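Notebook, teleop and hand-guided demos
Project: Ulley (fruit sorting into a bowl, two-handed)
May, started 9:40 am

Carried over from last entry: the Palomino policy still closes too early on round objects. It commits to the grasp while the fingers are a good centimetre above the widest part, so the pads squeeze the item downward and out. Suspect the demos, not the training. Most of the set was collected by one person with a habit of closing while still descending. Plan for this session is to record a cleaner set with the hand-held tools and compare against the leader-arm teleop set on the same task.

Setup

Pair of hand-held grippers, right and left, both with blue pads. Pads wiped down with isopropyl before starting. Finger pivots checked; one screw on the left tool had backed out half a turn, retightened, no threadlocker on hand. Put some on before the next run.

Logging through Clistosum on the laptop. Clock offset between the two tools was well out on first boot and settled after a restart. Do not trust the offset printed at startup – wait for the second sync message. Lost a take to this.

Width calibration done with the printed gauge, open and closed, both tools. The right tool reads slightly wide at full close. Left it alone, as the correction is applied at export. If anyone changes that, write it down in here, because the last set had the correction applied twice and it took most of an afternoon to find.

Protocol

Start pose: both grippers open, clear of the cloth, held still for a slow count of two. Approach from above and slightly behind. Stop descending. Then close. Lift straight up before any sideways travel. Hold over the bowl, lower, open, withdraw upward. The other hand stays near its next item and does not travel across the path of the loaded one.

The pause between descent and close feels silly when doing it by hand, but it is the whole point of the set. Aim for a visible flat spot in the height trace before the width starts to drop. Anything without the flat spot gets flagged at review.

No regrasping. If the item slips, finish the attempt, mark it as a failure and reset. Recoveries go in a separate folder and will be recorded later under their own label. Mixing them in was a mistake on the Aseo set and we still have the policy letting go of things it had already picked up properly.

Results, hand-held

34 takes recorded, 30 kept. Of the discards, 2 were sync faults and 2 were mine: closed on the way down out of habit, no flat spot in the trace.

Cherry tomatoes are the slow ones. Closed width is near the bottom of the range, where the encoder is noisiest, and the pads want to roll them forward. Better with the wrist tipped a few degrees so the pads meet the tomato low. Light close only. There is no force reading on these tools, so the only check is the width trace and the state of the tomato afterward.

Kiwi is easy. The fuzz gives the pads something to hold. Grasp across the short axis if it is lying on its side, otherwise the ends slide.

Mandarin is fine provided the pads land level. Any height difference between them and it turns in the grasp, which does no harm on release but shows up in the wrist view as motion the policy may try to copy.

The old apple is the most useful object we have. The skin is shrivelled and creased, so contact is uneven and the outline is nothing like the fresh green one. I would keep it in the set until it can't be lifted. Colour is also a long way off the others, dull yellow-green going brown, and that should help with the detector being lazy and keying on gloss.
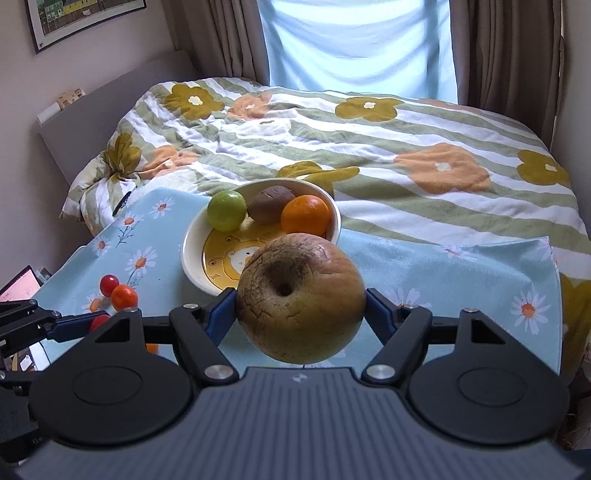 Old apple in the right-hand tool, raised just clear of the cloth. Kiwi, mandarin and green apple in the bowl.

Grasp width on the apple varies more between takes than on any other item. Partly shape, partly where I come in relative to the stem cavity. Did not try to control for it. Variation there is probably worth having, but note it before reading anything into the width histogram.

Comparison with leader-arm teleop

Only a quick look so far. Teleop traces are smoother in height but the close is late and abrupt, consistent with the operator waiting to see contact on the monitor. Hand-held traces are noisier with better timing. Wrist rotation is used far more by hand. Need to check how much of it falls outside the arm's joint limits before export, otherwise the filter will throw out good takes without saying so.

Patterned cloth and bedding did not seem to bother the tracking. Glare from the window might, once the light moves. Curtain drawn as it is for the whole set; keep it that way or start a new one.

To do

– Threadlocker on the left finger pivot.
– Run the joint limit check on the kept takes, list rejects by item.
– Label the recovery folder before anybody records into it.
– Retrain Palomino on the hand-held set alone first, then mixed with teleop.
– More tomatoes, similar size. Current ones getting soft.

Packed up 3:15 pm. Batteries on charge, left tool was lower than the right.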